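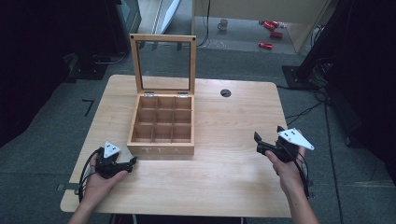
Figure 5. Tea box on the table, lid up, one hand-held gripper in each hand.

5. House rules for recording with the hand-held grippers

By now you've got the software running and both grippers paired (if not, go back to section 4, I'll wait). This section is the set of habits we follow at Justbridge every time we record a two-handed task. I wrote most of it up in December after a long week of throwing out bad takes, and Sandra Mapplebeck added the cable rules, so blame her for those!

Before you pick anything up

1. Clear the tabletop down to the object you're working with. For the tea box, all nine compartments should be empty at the start of a take unless your task sheet says otherwise.

2. Open the lid fully if the task starts with it open. A half-raised lid will drop on you sooner or later, and a glass lid is no fun to sweep up.

3. Wipe the marker plates with a dry cloth. No sprays – I fogged a whole set that way on the old Whiteley rig and had to reprint the dots.

4. Check that both plates are seated tight. Give each one a gentle wiggle. If it moves at all, tighten it and run the calibration again from section 3.

Holding the grippers

5. Let each cable run down and off the near edge of the table. You want some slack by your wrist, but never a loop lying across the work.

6. Keep your sleeves pushed up and your fingers off the plates. If the dots are covered, tracking drops out, and the log fills up with little gaps that somebody has to trim later.

7. Start with both hands low and still, and count to 5 in your head before you move. Do the same at the end.

Note: Slower than feels natural is about right. My own takes were all too fast for the first couple of weeks, and I still catch myself rushing on the lid.

During the take

8. Touch the object only with the jaws. No helping with a thumb, even when the lid is being stubborn. If you slip, finish the motion, mark the take as bad and go again.

9. Don't swing the lid past the point where the hinges stop it. Small hinges bend easily and a bent one changes the task for everybody after you.

10. Stop after 40 takes and put the grippers down for a proper break. The limit is 50 for one sitting, and I'd like you not to get there.

CAUTION: Cables on the floor are a trip hazard. Look behind you and to both sides before you step away from the table, and never pull on a cable to free it.

CAUTION: Keep your free fingers out of the jaws while the grippers are plugged in.

When you're done

11. Set both grippers down with the plates facing up, then unplug them.

12. Name the session in Handness using the task code and your initials. Delano sessions go in their own folder, please. Friday afternoon is when I back everything up, so have your bad takes marked by then.

If the tracking light stays red after all this, see error 135 in the troubleshooting section.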